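Saven Tischordner mit Stifteset, limettengrün

Art.-Nr. 1950
Marke: Saven
Lieferzeit: 2 Werktage ab Lager Brirnport
Status: lieferbar, neue Charge seit 10. April

Kurz: Ordner für den Schreibtisch, offene Fächer, dazu Gelstifte und Textmarker. Für Büro, Schule, Werkstattkontor. Alles auch einzeln.

Gelstifte
Schlanker Schaft, Stopfen in der Schreibfarbe, also auch von hinten erkennbar wenn der Stift im Fach steht. Strichcode-Etikett sitzt direkt am Stift, lässt sich abziehen, am besten langsam, sonst bleibt Kleber. Violett und Grün immer vorrätig, andere Farben bitte anfragen.
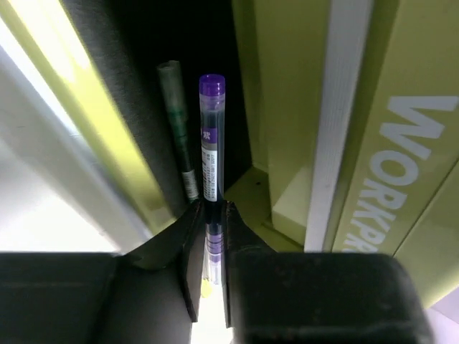

Schreibt auf normalem Papier ab 80 g sauber, auf dünnerem schlägt es durch, gerade Violett. Linkshänder: kurz trocknen lassen. Minen zum Nachkaufen unter "Zubehör", bitte nur die passenden nehmen, die langen von Tadari gehen nicht rein (wurde schon öfter reklamiert, deshalb nochmal hier).

Textmarker
Pastelltöne. Kappe mit Clip, heller Schaft. Keilspitze, breit und schmal. Bitte liegend lagern, stehend mit Spitze nach oben trocknen sie schneller aus. Auf Gelschrift erst markieren wenn die Tinte wirklich trocken ist, sonst schmiert's und die Spitze ist hin.

Ordner
Limettengrün, Fächer offen von oben. Blöcke und Karten in die schmalen Schlitze, Stifte in die größeren Fächer. Reinigen mit feuchtem Tuch, kein Lösungsmittel, nicht in die Spülmaschine (ja, kam vor). Farbe kann je nach Charge leicht abweichen, ist kein Mangel. Kein Umtausch nur wegen Farbton.
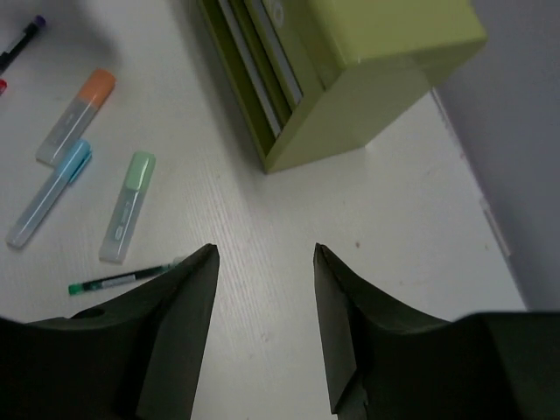
Ordner in Limettengrün, davor Textmarker in Orange, Blau und Grün

Lieferumfang Set
Ordner
Gelstifte, Farben gemischt
Textmarker in Orange, Blau und Grün
Kein Papier, keine Blöcke, keine Ersatzminen

Staffelpreise für Schulen und Firmen ab 100 Sets, Preis auf Anfrage. Mischen mit anderen Saven Artikeln geht, bitte in die Bestellnotiz schreiben, der Warenkorb kann das noch nicht. Logodruck auf dem Ordner erst wieder ab September, Druckerei ist voll.

Versand
Einzelne Stifte im Umschlag, Sets im Karton. Karton bitte bei Annhame prüfen, Schäden gleich beim Fahrer melden und Foto an uns. Selbstabholung in Brirnport möglich, vorher anrufen, Lager ist mittags zu.

Rückgabe
Unbenutzt und mit Etikett: kein Problem. Angeschriebene Stifte nehmen wir nicht zurück, ausser sie sind defekt. Dann kurz schreiben was los ist, Ersatz geht ohne Rücksendung raus.

Fragen zum Set oder zu größeren Mengen: Bhupendra Tripathi, Vishwakarma Bürobedarf, Vertrieb. Am besten per Mail, Artikelnummer in den Betreff, dann gehts schneler.

Passt dazu
Saven Ersatzminen Gel
Saven Textmarker einzeln
Saven Schubladeneinsatz, schmal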